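Home | Programs | Reports | Borrow | Contact

Cumumano Toy and Book Library
Progress report to the Kalovel Fund, second half of the grant year
Prepared by Marcelino Vidal, program lead

Share 8 | Comments 2

Where we are

When we wrote to you in the fall, the shelves were up, the paint was still drying and we had a borrowing system that existed mostly on index cards. I'm very happy to say that the index cards are gone, the doors have been open every week we promised, and the place is full of children! We have signed up 506 families against the target of 600 in our agreement, and April was the busiest month so far for new sign-ups. I expect us to reach the target before the grant closes, though I'd like to talk with you about how we count families who moved away during the year and came back (there are a few, and at the moment they show up twice in one list and not at all in the other).

Borrowing

Books still go out more than toys, but the gap is smaller than it was. Wooden puzzles, floor trains and anything with a magnet in it are the things people put their names down for. The waiting list for the balance bikes got so long that we cut the loan from four weeks to two, and the grumbling stopped quicker than I thought it would.

Returns are good. We decided early on to have no late fees, and we were asked about this at the last review, so I want to report on it properly. Most late items come back after the first text message. The second message goes out a week later, and it now says plainly that missing pieces are fine and broken things are fine, please just bring back what you have. That one sentence did more than anything else we tried. Parents had been holding on to a whole farm set because the goat was lost.

The new catalog is working. You can search it by age, by what kind of play it is, and by whether it makes noise, which was a request from a father of twins and is the most used button on the page. We are still typing in the older donations. The big box of board books from the Milladum branch is only half done and I'd rather take it slowly and get the reading levels right.

The Tan Street sessions

The sessions on Tan Street were the piece of the proposal I was most nervous about, and they have become my favorite part of the week. The idea was simple enough: bring a selection of toys and books to the community hall there, stay for the morning, and let families borrow on the spot without having to take two buses to reach us. In the first month we had a handful of people and a great deal of tea left over. Then one of the grandmothers started telling people at the bus stop, and it filled up.

We changed a few things along the way. The start moved from 9:00 to 9:45 so parents could drop older children at school first. We stopped laying everything out in age groups, which made big brothers and sisters feel they weren't allowed to touch the baby things (they wanted to, very much, and they play beautifully with them). And we added a story at the halfway point, always the same length, always followed by a song, so that anyone who needs to leave knows when to do it.

The hall itself is cold in winter and we have asked the owners about the heaters. We have an answer in principle and no date yet.

Talking while playing

Our main goal in the application was more talk between adults and small children, and this is the hardest one to report on well. We agreed to use a short form twice, once when a family joins and once after six months. The second round of forms is coming in now. From the ones I have read, parents say they are more comfortable getting down on the floor and following what the child is doing, and several wrote that they used to ask a lot of questions ("What color is it? How many?") and now they chat more. I don't want to claim more than that until all the forms are in and somebody other than me has gone through them.

Talk cards have helped. Each toy bag goes home with a small card with a few words and phrases to try, in English and Spanish, and we are adding Portuguese this summer. The first version had far too much on it. The new one fits in a palm and has nothing on the back, so people write on it. Some come back with notes for the next family, and we leave them in! One, on the stacking cups, says "good in the bath, bad at bedtime."

What has been slower

The parent training course was planned for the spring and has moved to late summer. The trainer we had lined up took a full-time post elsewhere and it took a while to find another. The new one has run courses like it before and wants fewer evenings and longer ones, with child care in the next room. I think that's a better plan than ours. It does mean the money for it will be spent later than the schedule says.

Cleaning takes more hours than we budgeted. Everything that goes in a mouth has to be washed when it comes back, and a lot goes in mouths. We have moved some of the hours from the printing line to cover it, within the limit you allow, and the change is marked in the budget sheet sent separately.

Storage is tight. The cupboard at the back now holds the seasonal boxes, and the large items live behind the door, which we'd like to fix with a second set of shelves in the next budget.

Messy play

We added this in the middle of the year at the request of parents, many of whom told us they would love their children to do it somewhere other than their own living room. Sand, water, paint and dough take turns. Dough is the easy winner. It's cheap, it suits a one-year-old and an eight-year-old at the same moment, and it gives people something to do with their hands while they talk to each other. There are plenty of good words in it as well: squash, roll, pinch, fold, crack, smooth. We put those on a talk card of their own, and the recipe sheet is the only handout we have had to reprint. Green is the color asked for most.
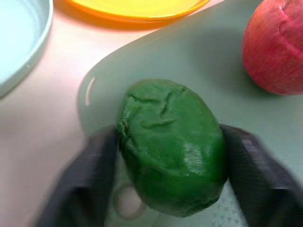
Before the next report

Finish the Milladum box in the catalog.
Collect the rest of the six-month forms and hand them over for reading.
Confirm dates and rooms for the parent course.
Get a firm date for the heaters on Tan Street.
Agree with Kalovel on the counting of returning families.

You would be very welcome at any session. Come at 9:45, wear something you don't mind kneeling in, and stay for the song.

Get our newsletter once a month. Enter your email to sign up.
This site uses cookies. Accept | Settings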